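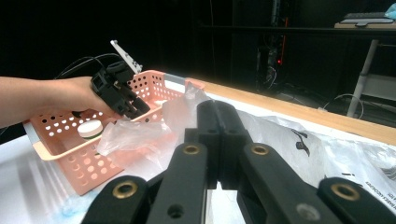 Lostside, November 26, 2018

Guides > Storage > Falon Shelf Unit > Section 2: Set-up

Reading time: 2 minutes

Overview Set-up Care Spare parts Contact

2. Setting up the shelf unit

Please read all the steps one time before you begin. The Falon unit is heavy when it is assembled, so build it in the room where it will stay.

1. Lay the two side panels on a blanket, with the drilled holes facing up.

2. Push the metal pins into the holes at the height you want. All four pins of one shelf must be at the same height.

3. Attach the top and bottom boards with the long screws. Do not tighten them fully yet.

4. Stand the unit up. For this step a second person is needed.

CAUTION: Do not lift the unit by the top board — hold it by the side panels.

5. Check with a level that the unit stands straight, then tighten all the screws.

6. Fix the wall strap. The screw in the bag is for wood only. For brick or concrete, please buy a suitable plug.

7. Put in the shelves, and after them your baskets. Plastic baskets with holes in the sides are good for things that need air, such as onions or cleaning cloths. Leave a little space above each basket for your hand.

Note: The shelf is 600 mm wide inside. Measure your basket at the top rim, where many baskets are wider than at the bottom.

Note: Units sold before August have a shorter wall strap. Grundov will send the longer one without charge. Write the model number, Khokhar 4000, in your message.

CAUTION: Put the heaviest baskets on the lowest shelf. Children must not climb on the unit, also when it is fixed to the wall.

After one week of use, check the screws again and tighten them if necessary.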